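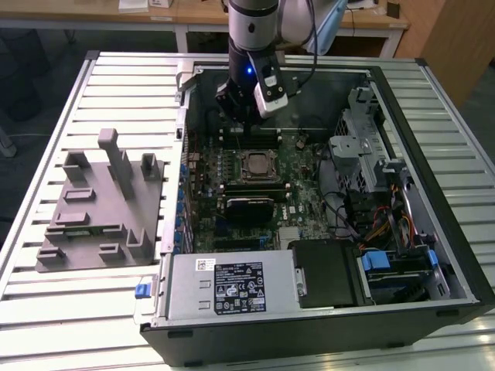

Arm over the memory slots, side panel off.

slotwright
Started collecting for the memory job on Saturday. 226 episodes so far, all on the one tower. Plan is to train on these and see if it copes with a second case. Thoughts welcome.

dunmarrow
My thought is that you've got one example 226 times. Same tower, same side down, same bench. What is it supposed to learn from that, other than where your bench is?

slotwright
We shift the case a bit between runs. The Tidness notes say to get one setup solid before adding more.

dunmarrow
A bit isn't much. I did 46 on a single board with the Etia scripts last year and it looked lovely until I turned the case round. Then it went for the power wires.

pell_k
Disagree with dunmarrow here. Seating memory is a fiddly contact job and you want plenty of clean examples of that before you worry about variety. The Fiser set is narrow too and people get on fine with it.

dunmarrow
People say they get on fine with it. Has anyone posted a run on a machine that wasn't in the set? I've asked twice.

pell_k
Fair, I haven't seen one either.

oldferrule
Different worry. With the camera on the side of the wrist, can you tell from the footage when the stick is fully home? If not, who decides which episodes are good? I'd throw out more than you'd like -- on ours it was 9 in the first 46.

slotwright
I'm marking them by hand at the end of each run. Haven't thrown out any yet.

dunmarrow
None out of 226? Come on.

slotwright
OK, I'll go back through them. Nikolaidis branch has a replay tool, will try that first. And I can get hold of 5 other cases, so those go in next.

oldferrule
Keep one of the 5 back for testing.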